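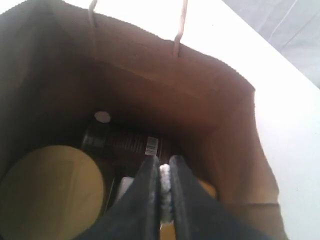
Figure 2. Wrist camera view during the bag task. Fingers slightly open, tips just below the barcode label on the dark can.

Home Contents Prev Next Download Cite

4.2 Bag unpacking on the Bastos arm

Second task was unpacking groceries. Same arm as 4.1, built in the shared workshop at Odura over two winters, mostly evenings. Base and shoulder from the earlier Donora kit, forearm and wrist redone by Lacerda after the first set of gears stripped. Controller unchanged. Wrist camera unchanged except for a shorter cable, which kept snagging on the elbow bolt.

Paper bags are harder than the bins in 4.1. The walls move when touched, the inside is dark, and the handles get in the way of a straight approach from above. In Figure 2 the upper rim and the right side are bright and the inside wall drops off into brown shadow. Auto exposure handled this badly. We locked it, then unlocked it again when the early morning runs came out too dark, and in the end settled on a fixed value per session, set by hand before the first grasp. Not elegant. Works for a shared room where somebody is always moving a lamp.

Fingers are black, tapered, with white padding in the gap. Earlier fingers were square at the tip and caught on folded paper cuffs like the one in the figure; Fontes reprinted them with a longer taper and we did not go back. Padding is glued, replaced whenever it starts to peel. We did not keep a proper log of replacements, wich we regret, as grip on smooth cans seems to depend on it.

Items in a bag overlap. The can in Figure 2 lies across the bag with a large tan disc-shaped item below and to the left of it, and a bit of something white showing underneath. A planner that wants the whole outline of an object gets nothing usable from this. Ours (Brilora, see Section 3) only asks for a graspable edge pair and a free path for both fingers. Labels help more than expected. High contrast, flat, easy to track as the wrist comes down. Barcodes in particular. We never tried to read them.

Demonstrations were recorded by Manalo and Evangelista, 500 in all, using the hand controller from 4.1. Training ran 3000 steps on the workshop desktop, overnight, with the laser cutter off becuase both share a breaker. Each item was placed on the table next to the bag and the bag was repacked by hand between episodes. Packing order not controlled. Should have been.

Main failure was the finger pressing into the bag wall instead of passing beside it. The wall bulges, the bag slides, the target is no longer where the planner left it. Taping the bag down fixed the sliding and made the wall tear instead. Rocha suggested a weight in the bottom, tried in March, better but it takes up room the items need. Slower descent also helped a little. Force limits at the wrist are discussed in 4.3.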